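Wer schon länger mitliest, weiß, dass ich seit dem Umzug keinen festen Spieltisch mehr habe. Gespielt wird am Esstisch, und spätestens zum Abendbrot muss alles wieder weg sein. Entsprechend lange habe ich nach einem Geländesystem gesucht, das sich schnell auf- und abbauen lässt und trotzdem nicht nach Brettspiel aussieht. Im Februar habe ich mir dann selbst ein Geschenk gemacht und das Hexfeldgelände Bendgate von Drendau bestellt, in der großen Ausführung. Inzwischen habe ich genug Partien darauf hinter mir, um guten Gewissens etwas darüber schreiben zu können.

Bendgate kommt in einem ziemlich schweren Karton. Drin sind rund 400 Teile, also Grundfelder, Hügelaufsätze in zwei Höhen, gerade und gebogene Flussstücke, Straßen, Waldplatten und ein kleiner Beutel mit Clips, von dem man beim ersten Auspacken hofft, dass man ihn nicht braucht. (Man braucht ihn.) Alles ist vorgefärbt, in einem etwas müden Olivgrün, das mir auf den Werbebildern gar nicht gefallen hat und das ich am Tisch inzwischen richtig gern habe. Figuren heben sich gut davon ab, vor allem meine Österreicher in ihren weißen Röcken, die auf der alten grasgrünen Matte immer ein wenig nach Sahnetorte aussahen.
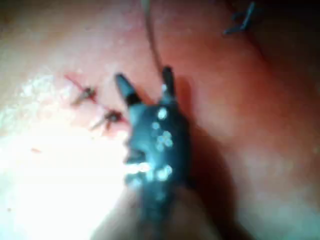
Der erste Aufbau hat mich einen ganzen Nachmittag gekostet, was aber auch an mir lag, weil ich unbedingt gleich die Furt von Dondodden nachstellen wollte. Das ist das dritte Szenario aus unserer kleinen Fantasiekampagne um das Königreich Ansari, und ausgerechnet das mit dem meisten Wasser. Der Fluss macht zwei Schleifen, es gibt eine Furt, eine Brücke und auf der Ostseite einen Höhenzug, der bis an die Tischkante reicht. Mit meinen alten Filzstreifen war das immer eher eine Absichtserklärung. Mit den Bendgate-Stücken lag der Fluss zum ersten Mal so da, wie ich ihn mir beim Zeichnen der Karte gedacht hatte, und ich gebe zu, dass ich erst einmal mit einer Tasse Tee danebenstand und nur geschaut habe!

Die Passgenauigkeit ist gut, aber nicht durchgehend. Die Grundfelder greifen sauber ineinander, die Hügelaufsätze sitzen fest, und eine Batterie mit Bespannung rutscht auch am Hang nicht davon. Bei den gebogenen Flussstücken dagegen hatte ich einige, die an der Kante leicht hochstanden. Ein bisschen Schleifpapier hat geholfen, nur sieht man danach den hellen Rand und darf mit Farbe nachgehen. Für ein Set, das 200 Euro kostet, hätte ich mir da etwas mehr Sorgfalt gewünscht.
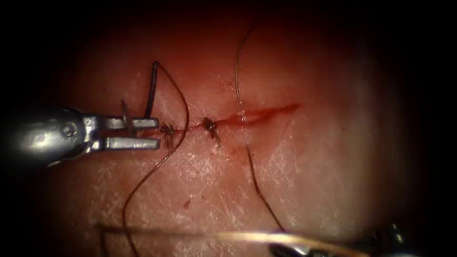
Lesezeit: 5 Minuten

Jetzt aber zu der Frage, die mir in den Kommentaren am häufigsten gestellt wurde: Taugt das Raster zum Spielen? Ich finde ja, und zwar sehr. Die Felder sind so groß, dass eine Infanterieeinheit auf zwei Bases bequem hineinpasst und noch Platz für einen Marker bleibt. Bei Kavallerie wird es enger, vor allem wenn die Pferde im Galopp modelliert sind und die Vorderhufe über die Base ragen. Ich habe meine Dragoner deshalb hintereinander gestellt, und nach ein, zwei Zügen stört das keinen mehr. Wer größere Verbände mag, sollte vor dem Kauf lieber einmal nachmessen.

Sehr angenehm ist, dass das Raster nur durch eine feine Rille angedeutet wird. Bei Lampenlicht sieht man sie von der Seite gut, von oben fast gar nicht. Für mich ist das genau richtig, mein Mitspieler mit den schlechteren Augen hat allerdings öfter gefragt, in welchem Feld sein General nun eigentlich steht. Wir haben schließlich einige Rillen mit verdünnter brauner Farbe nachgezogen – das ging erstaunlich flott und sieht sogar natürlicher aus als vorher.

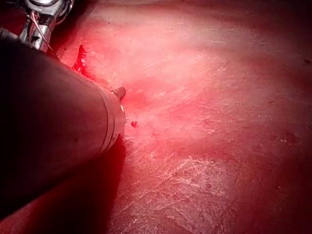
Mit dem Abbau bin ich ebenfalls zufrieden, auch wenn die Einlage im Karton ein kleines Rätsel ist. Die Hügel passen nur in einer bestimmten Reihenfolge hinein, und der Zettel, auf dem sie steht, liegt ganz unten. Ich habe die Waldplatten mittlerweile in eine flache Kiste ausgelagert und die Flussstücke nach Form in Beutel sortiert. Seitdem bin ich fertig, bevor die Nudeln gar sind.

Ein Wort noch zu den Straßen, die sind nämlich mein einziger echter Kummer. Sie sind schmal, glänzen ein wenig und wirken, als kämen sie aus einem anderen Set. Eine Schicht Mattlack hat das gemildert, aber so ganz passen sie immer noch nicht dazu. Für die Landstraße nach Dondodden nehme ich deshalb weiter meine alten selbstgegossenen Stücke aus Latex, die legen sich auch schöner über die Hügelkanten.

Würde ich Bendgate wieder kaufen? Ja, würde ich, vermutlich aber zuerst die kleine Ausführung, und dann die Flüsse einzeln dazu. Drendau hat mir auf eine Mail hin übrigens ohne Murren 3 Ersatzstücke für die schlimmsten Kurven geschickt, und die passten auf Anhieb.

Wertung: 4 von 5 Würfeln

Der Spielbericht zur Furt folgt, sobald ich meine Notizen entziffert habe. Die Ansarier haben ihre Brücke jedenfalls verloren, und ich fürchte, das lag nicht am Gelände.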